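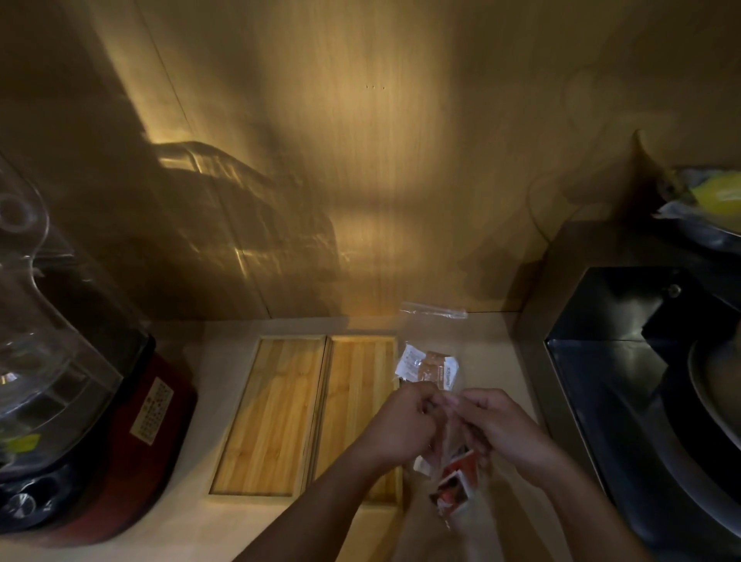
Photo: Priltulham Demonstration Kitchen / Hosa

Section 2. Preparing the Counter Task for Visitors

These steps apply to the packet-sorting demonstration at the Brarngate open day, March 23, 2024. The operator shows the task by hand first. The robot runs follow.

1. Clear the work area in front of the backsplash. The blender and the bamboo boards stay on the counter.

2. Place the resealable bag of condiment packets to the right of the boards, within reach of both hands.

3. Put on the head camera and confirm that both hands remain in view while the bag is handled.

4. Take out the packets one at a time. Work at a steady pace and keep the forearms low - visitors are watching the same view on the wall display.

5. Return all packets to the bag and press the seal closed before handing over to the robot operator.

Note: Stored recordings are limited to 200 per session. Start a new session before the limit is reached.

CAUTION: Unplug the blender before visitors enter. Keep visitors behind the floor line whenever the arm is powered.

For arm start-up, see Section 3.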